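Cuaderno del taller de medición, Halness
9 de octubre

Empiezo por lo que más me ha costado, que luego se me olvida y dentro de un mes andamos todos preguntándonos qué hicimos. La plataforma de salto Drurkine vuelve a dar lecturas coherentes. La culpa la tenía el conector del lado izquierdo, el que ya nos dio guerra en pretemporada, y que yo, con toda mi buena voluntad, había dejado "arreglado" con una brida. Ionuț lo ha soldado esta mañana como es debido y de paso le ha puesto una funda al cable para que no lo pisen las colocadoras cuando entran desde la banda.

Con la alfombra ya en su sitio hemos pasado a 13 jugadoras, todas las del equipo de voleibol menos las que tenían fisioterapia. Salto con contramovimiento, manos en las caderas, y después el salto de bloqueo con brazos libres. En total han salido 83 saltos válidos. Los nulos los he dejado en la hoja, marcados con una raya, que Padmavathi me pidió que no los borrara y tiene toda la razón: si una chica cae siempre fuera por el mismo lado, eso también nos dice algo.

La mejor marca en contramovimiento ha sido de 38 cm, de Lakshmi, que además venía de un resfriado (¡y protestando porque quería repetir!). No le he dejado repetir. Habíamos acordado tres intentos por jugadora y descanso entre uno y otro, y si empezamos a hacer excepciones con las que nos caen simpáticas, que son todas, la comparación con noviembre no valdrá nada.

Una cosa que me tiene pensando: las centrales saltan menos en el bloqueo desplazándose a la derecha que a la izquierda. La diferencia es pequeña y puede que sea del suelo, porque la alfombra en ese extremo queda un poco levantada, pero Ayodele dice que en los partidos lo ve igual, que llegan tarde a la punta y saltan ya con el cuerpo girado. Me gustaría darle la vuelta a la plataforma la próxima vez y repetir solo esa parte. Si el efecto cambia de lado con ella, es cosa nuestra; si se queda donde está, que lo trabaje él en el entrenamiento.

Narayanan ha pasado los datos a la hoja de Kamath y ha encontrado dos dorsales cambiados, el de la líbero y el de la segunda opuesta. Corregido en la hoja y también a lápiz en la copia de papel. Por favor, seguid apuntando el nombre además del dorsal, aunque dé pereza.

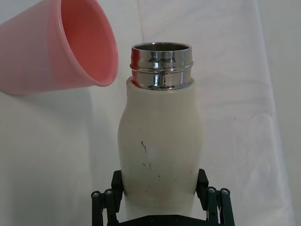
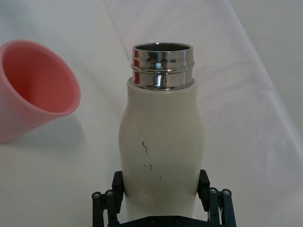
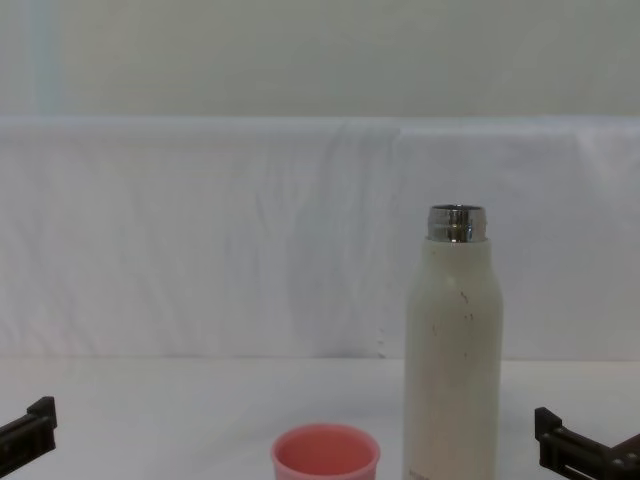 Sobre el calentamiento, que me he dejado lo más práctico para el final: las que saltaron a primera hora calentaron por su cuenta y las demás con Ayodele, en grupo, y no me fío de mezclar las dos tandas sin más. Las he separado con una letra al lado del nombre. Para noviembre propongo que calienten todas juntas, con la misma rutina, y que empecemos a medir cuando él dé el visto bueno.

Pendiente:
Pedir a Lutby otro conector de repuesto, el largo.
Nivelar el extremo derecho de la alfombra.
Mandar a Padmavathi la hoja con los nulos incluidos.
Preguntar si la pista 3 queda libre el día de la repetición; si no, nos apañamos en la de siempre.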